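Bitham Round Table Oil, 200 ml
Code 903
Made in Skodisthorpe by Tavska
In stock

We've been making oils and waxes for years now and this is the one we get the most letters about, which still delights us! Bitham is a hard-drying oil for wooden tabletops, made for tables that are eaten off, leaned on, drawn at and generally lived around. It sinks in, it dries properly, and it leaves you with a surface that feels like wood (not like a boiled sweet).

What we love about it is how little of it you need. One 200 ml tin will give two coats to a round table that seats four, with enough left in the bottom for the odd patch later on. Spread it thin, thinner than you think, and then wipe most of it off again. If the top looks shiny after you've wiped it, there's still too much on there.

Colour
Clear, with a touch of warmth. On pale woods such as ash and beech it brings up a soft honey tone, and on oak it goes a shade deeper than that. Walnut goes gorgeous, there's no other word for it. If you want to keep a pale table as pale as possible, have a look at Tsikata, our whitened oil, which goes on in just the same way and can be used underneath this one.

Always try it out first. The underside of the top is ideal, or the inside of a leg.

Before you start
Old varnish has to come off completely. Old oil doesn't, so long as it's clean and not sticky. Sand with the grain, finishing with a fine paper, and then go over the whole lot with a barely damp cloth and let it dry. This lifts the little fibres, and a very light last sanding takes them away. It's a fiddly extra step, we know, but you can feel the difference with your fingertips for years.

Round tops need a bit of thought, as the grain runs straight across while the edge goes all the way round. Work across the top in long straight strokes, right out to the edge, and leave the rim until last. The end grain on two sides of the rim will drink up far more than the rest, so give those parts a second wipe while you've still got a wet cloth in your hand.

Putting it on
Stir the tin, don't shake it. Use a lint-free cloth or one of our white pads (sold separately). Leave it for 18 minutes, wipe back with a clean cloth, and let it dry overnight in a room with a window open. Second coat the next day. You can put a cup down gently the day after that, but it carries on hardening for a good while, so keep hot dishes and wet flower pots away for the first fortnight.

Cloths soaked in oil can heat up and catch fire by themselves. Lay them flat outdoors to dry, or put them in a bucket of water, before throwing them away. Please do take this seriously.

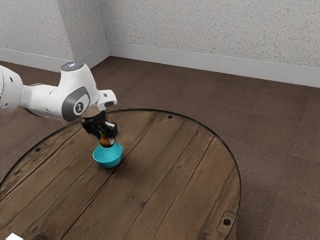 Day-to-day care is easy. Wipe up spills when you see them, wash with a cloth wrung out in mild soapy water, and dry it afterwards. Bowls and mugs with a rough, unglazed foot are the main cause of little scratches, and a felt ring or a mat sorts that out. Skip the spray polish altogether, as the silicone in it stops the next coat from taking.

A ring mark isn't the end of the world! Rub it lightly with a fine pad and a few drops of oil, wipe back, leave overnight. You won't need to do the whole table.

Details
Size: 200 ml tin
Finish: soft matt
Drying time: overnight between coats
Clean brushes with: white spirit
Storage: lid on tight, away from frost
Use on: bare or oiled wood, indoors only

Delivery
Post and packing is free on orders over £66. The larger tin is sold out and will be back in May.

Page updated 21st January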